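Island stays: changes to the Skititik crossing and kitchen huts

The boat schedule for Skititik changes with this issue. Existing bookings stay valid and do not need to be reissued.

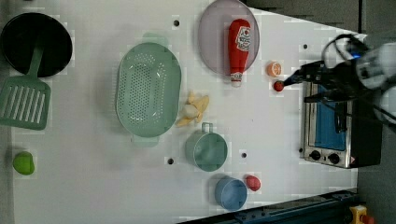

STURKECK, June 1, 2024 - Two boats a day now leave the Vumwood pier, down from the four that ran in April. Each carries up to 161 passengers. Check-in closes before boarding starts, and bags go in the forward hold.

Guests in the Andrade huts cook for themselves. Drinking water is limited to four liters per person per day - refills are at the pier office.
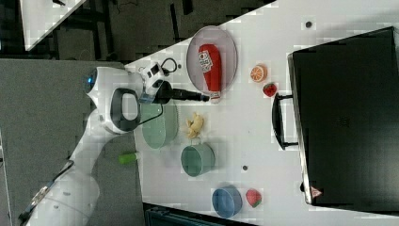
Ketchup bottle in an oval mesh tray.

The reef trail is open on the east side only. Jailson Fontes handles snorkel permits; Ivone Honorato handles hut changes and refunds. The mooring fee for private boats is 1000 per night, payable on arrival.

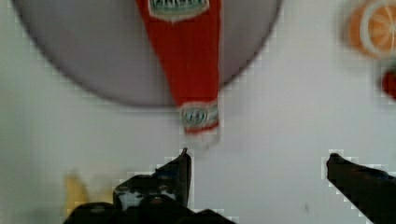 Round gray plate and red ketchup bottle.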